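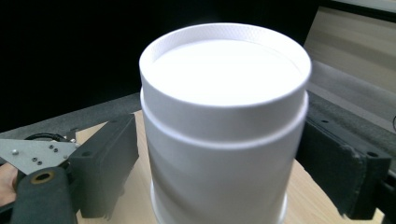
Equipment planning for hand-held gripper work

Equipment planning for hand-held gripper work is the part of a robotics project in which a team decides what tools, objects and furniture it will buy, in which order, and how much money it keeps for repairs. The term is used mostly by small laboratories and workshops that record handling tasks with a gripper carried by a person, before any robot arm is ordered.

Background

Larger automation projects usually begin with the arm, and the gripper is chosen later from the catalog of the same supplier. In hand-held work the order is reversed. The gripper is bought or built first, together with its camera, and the arm appears in the budget one or two years after. The planner Agathe Guérin described this order in a guide written for the Hirnel workshop, where the first budget had no line for an arm at all.

Main cost items

The gripper body is normally the largest single purchase. At Hirnel, a complete set of metal plates, screws, bushings and cables was priced at 3000 euros, without the camera. Finger pads are cheap, but they are consumed. A covering can become frayed at the front face while the block under it is still good, and for this reason pads are listed as supplies and not as equipment.

Objects for handling form a second group. Plain containers with a lid are common, as they are easy to replace and can be held from two sides. The Hirnel list had 304 objects, of which 100 were containers of different widths. Noémie Chevalier, who revised the list in March, recommended buying all copies of one object from the same batch, so that a ridge or a lid has the same size everywhere.

Tables, background cloth and lamps are often forgotten in a first budget. White objects need special care here: under a strong lamp, the top of a white lid can look nearly without detail in the recording. A lamp with adjustable power costs more, but it can avoid a second purchase.

Choosing a supplier

Two suppliers are compared in the Hirnel guide. Flarno sells the gripper as a finished unit with service included. Medve sells the parts separately, and the buyer does the assembly. The second offer was lower in price, although Kristóf Szilágyi noted that the hours of assembly were not counted in it. Delivery from Medve took six weeks - the guide advises to ask for this in writing.

Spare parts and renewal

Most plans keep a reserve for pads, screws and cables. There is no common rule for its size. The Skandulham group renews all pads every July and orders cables only when one fails.

See also

Gripper finger pads
Lighting for recording tables
Purchase of robot arms by small workshops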